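Ticket 2451 - Weekly video episode missing sound after publishing
Site: Cadar (motoring and reviews section)
Opened by: Emiliano Ponce, Nunasdale office
Opened: 2018-05-21
Priority: high
Status: closed

Problem
The new weekly episode plays on the site but the sound drops out 27 seconds in and does not come back. Same result in two browsers and on a phone. The file on my own machine plays fine to the end. The podcast version of the same show is not affected.

Log

Support: Please send the page address and the export preset you used. Did last week's episode play all the way through?

Emiliano: Last week's is fine. Preset is Nyberg Web 2, same one we have used since February. Page is article 2290. I uploaded it again under a new name and got the same thing.

Support: Found part of it. The player switches to the lower quality version when the opening ad ends, and that version has no audio track. The high quality version is complete. Please set the player to high by hand and confirm.

Emiliano: Confirmed, sound is there on high. Most of our readers are on auto though, so this does not fix it for them.

Support: Agreed. The Cikarwood encoder was updated over the weekend and is dropping the second audio channel on low quality jobs. We have rolled it back and put your file through again. Clear the page cache before you test - the old version is kept for 40 minutes.

Emiliano: Cleared and tested. Sound plays to the end on auto, both browsers and phone. The article gallery also loads now, it was stuck on the spinner this morning. OK to close.

Attachments (3)

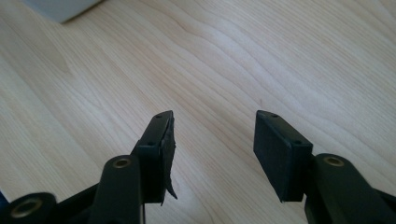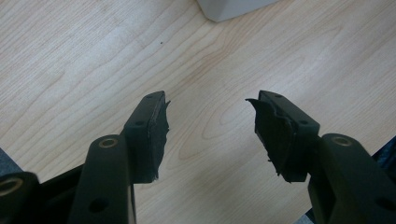
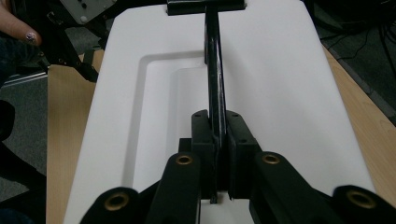 First two show the wood tabletop, third the white board.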